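Airsoft in Trallville

Airsoft in Trallville covers the organized games, fields and clubs playing airsoft in and near the town of Trallville. Airsoft is a team shooting game, played with replica guns that fire small plastic pellets (BBs). Two fields operate at present, Mumport Yard (indoor) and Arroyo Woods (outdoor). A third, Nusen Quarry, is closed.

Background

First games were informal. Private farmland west of town, small groups, borrowed eye protection, no fixed rules. Players used spring guns mostly, cheap and slow to reload. Electric guns came later and changed the distances people played at, which caused arguments over safe ranges.

Nusen Quarry opened as the first paid field. It had one open bowl, a line of sheds and very little shade. Popular with players from out of town. The lease ended and was not renewed, and the site has been fenced since. Some of the sheds were moved to Arroyo Woods and are still in use there, under the name "Little Nusen."

Fields

Mumport Yard is a former pipe warehouse on the Mumport road. Two floors, joined by a steel staircase and a ramp. Plywood rooms on the ground level, rebuilt every October, so the layout is never quite the same two years running. Upper level is open, with pillars and low barriers. Lights can be dimmed by section. Games here are short, usually under 20 minutes, and semi-automatic fire only.

Arroyo Woods takes its name from the dry creek bed that cuts it in half. Mixed pine and scrub. The creek bed works as a natural trench and most scenario games are built around who holds it. After heavy rain the lower crossing floods and gets taped off. Parking is on grass, poor in winter. The staging area has a roof, long benches and a water tap, and players are asked to keep unloaded guns on the racks and food on the tables.

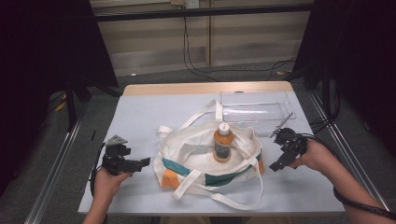

Game limit at Arroyo Woods is 100 players, at Mumport Yard 70. Both fields turn people away on busy days, and walk-ons without a booking are taken last.

Formats

Team elimination is the standard opener at both fields. Hit players leave and wait for the next round. Capture the flag is played at Arroyo Woods only, the building being too small for it.

"Stairwell" is a local format, specific to Mumport Yard. One team holds the upper floor, the other comes up by the stairs or ramp. Defenders get one life, attackers come back from a spawn point by the loading door. Sides swap at half time. Whoever held longer wins. Ties common.

"Long Creek" is the main scenario game at Arroyo Woods. Runs most of a day with a lunch break. Medics may bring back teammates by tying a strip of cloth to the arm, two strips maximum, third hit means a walk to the spawn. Ammunition is limited, with resupply crates placed by the marshals and moved during play. Players who find a crate may take it or leave it but can not hide it.

Night games are held at both fields in the colder months. Tracer units are allowed, lasers are not. Arroyo Woods marks the steep banks with glow sticks before dark.

Rules and safety

Full-seal goggles at all times outside the safe zone. Mesh is accepted for the lower face but not for the eyes at Mumport Yard. Under-18s need full face cover and a signed form. Guns are checked by chronograph on arrival and tagged with a colored zip tie. A gun found without a tie goes back to the desk.

Hits are called by the player who is hit, by raising a hand and shouting. No score is kept by electronics. Ricochets do not count at Arroyo Woods but do count at Mumport Yard, a difference that confuses visitors and is repeated at every saftey briefing. Surrender calls at close range are encouraged, not required.

Smoke is banned indoors. Outdoors it depends on fire conditions, and in dry spells the ban covers anything with a fuse. Biodegradable BBs are compulsory at Arroyo Woods.

Clubs

The Trallville Creek Rats are the older of the two clubs and play nearly always at Arroyo Woods. Tan and brown kit, loosely enforced. The Mumport Irregulars formed among regulars at the warehouse and concentrate on small-team indoor play. The clubs meet in a yearly match of two halves, one at each field, total score deciding. The Irregulars have won most indoor halves. Outdoor results go the other way.

Neither club owns land. Both lend kit to new members, goggles excepted.

Access

Mumport Yard is on a bus route, stop outside the gate. Replicas have to be carried in a closed case or bag on the bus and in the street. Arroyo Woods has no public transport and the last stretch of road is unpaved. Rental packages are availible at both fields and include gun, face mask and one bag of BBs.

See also: Laser tag; Paintball; Nusen Quarry; Trallville sports and recreation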